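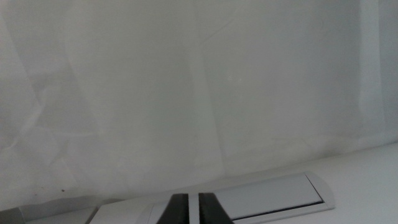
**From:** Aba Baidoo
**To:** Ukthorpe workshop arm list
**Re:** Wrist view, exposure and backdrop

Pramila Bhardwaj wrote:

> Detector keeps firing on the cloth. Is it the creases or the auto exposure? Also, which pads are you running on the fingers?

Both, I think. Auto exposure drifts when the view is mostly white. I locked it at 200 in the driver and false hits fell to 3 in 2,000 frames. I haven't ironed the cloth.

Pads are the ridged ones Kwaku printed, in the grey-free filament. The smooth set slipped on thin rims.

Colour threshold is fine for the blue cup. The grey felt disc is harder: low contrast against the table, and the speckle breaks up the mask. A 4 pixel blur before thresholding helps.

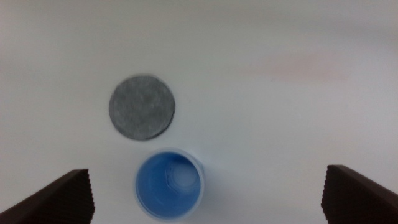
*Disc and cup from overhead, fingers open.*

Still to do:

- mask the fingertips out of the lower corners
- redo the hand-eye calibration
- ignore the pink smudge on the table

Config is in the `dater` branch. Rosimeire, please check the units before you merge.

Aba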